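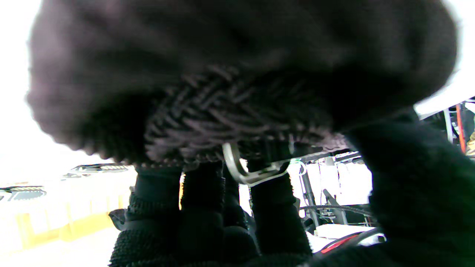 Fig. 1. Dark knit with a braided band, seen from underneath. A pale gray plastic hook hangs below the band.

Does Cable Knit Really Keep Its Shape? Project Report, Textiles Elective

Our group wanted to test a claim we kept reading on store tags, that cable knit "holds its shape for life." Surkell prints it on the tag and Vidanberg has something close. Neither says how it was tested, so we doubted it from the start.

Method
We bought knits from both stores in May and cut swatches from the plain part and the cable part. Each swatch was stretched by hand 600 times over a board, then left flat for 20 minutes and measured. Two of us did the stretching and I don't think we pulled equally hard, which is a real weakness.

Results
The cable swatches started out narrower and thicker, because the strands cross over each other. After stretching they had grown 10 percent in width. Plain swatches grew less than we expected, and in one batch they did better than the cables. Of 67 swatches, a few unraveled at the cut edge and we threw them out. Maybe we shouldn't have.

Discussion
A braided band looks sturdy, and I suspect that is most of the selling point. The rim is a separate question. Ribbing does the gripping on a hat, and we never tested it alone. We also never washed anything. I would not repeat the "for life" claim on this evidence, and I would not say we disproved it either.

14 shares | 3 comments

Related projects
Lennox Backpack Straps: A Load Test
Do Brotitov Wool Socks Pill Less?
Drying Times for Four Kinds of Mittens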